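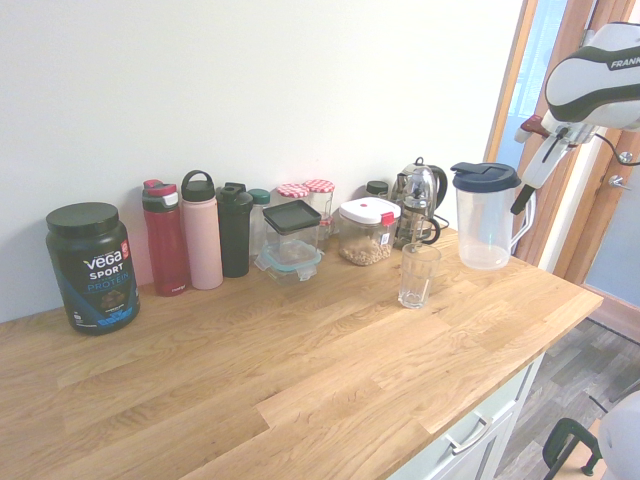
Dexter Haverford: Do I really need to bring two bottles? I did the last walk on one and lived to tell the tale.

You did, Dexter, but it was a cool morning and we were back by lunch! For the long route I'd say two, or one big one, as there's no tap between Brendau and the far side of the hill. I've been leading these walks for 11 years and I still get caught out myself.

How far do we go?
The Tuesday walk is 15 kilometres and the short one is eight. Both start from the gate at Wovura Park, and both have a grumpy hill in the middle (sorry, I can't move it).

What should I put in my flask or bottle?
Whatever you'll drink! I have plain water in one and weak squash in the other, and if it's warm I chill mine in the fridge the night before. Please don't try something new on the day of a long walk. I did that once with a fizzy thing and it was a very long afternoon.

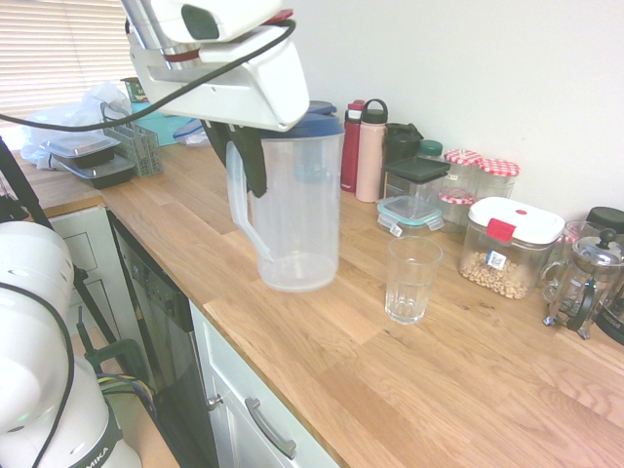 Jug with a blue lid, and a glass beside it.

Do we stop for lunch?
Yes, for half an hour, usually by the wall at the top. Bring something that doesn't mind being squashed. I love leftover pasta in a pot with a tight lid, and I've seen people manage a whole quiche. Take your rubbish home, crusts included, please.

Can I bring my dog?
On the short walk, yes, on a lead. The long one goes through sheep and over some horrid stiles, so it's people only I'm afraid.

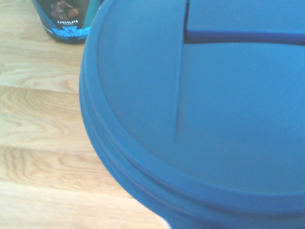

Sterevlow Walkers' News, issue 23, page 11

What if it rains?
We go anyway, unless there's thunder or the lower path has flooded. I put a note on the website by 7 in the morning, so have a peek before you set off.

I'm quite slow. Will I hold everyone up?
No! Somebody always walks at the back, and quite often it's me, nattering. If you want to turn round early just tell one of us first so we don't go looking for you.

Is there a bus?
The 873 stops by the park gate. The last one back leaves at twenty past five, and we've only missed it once.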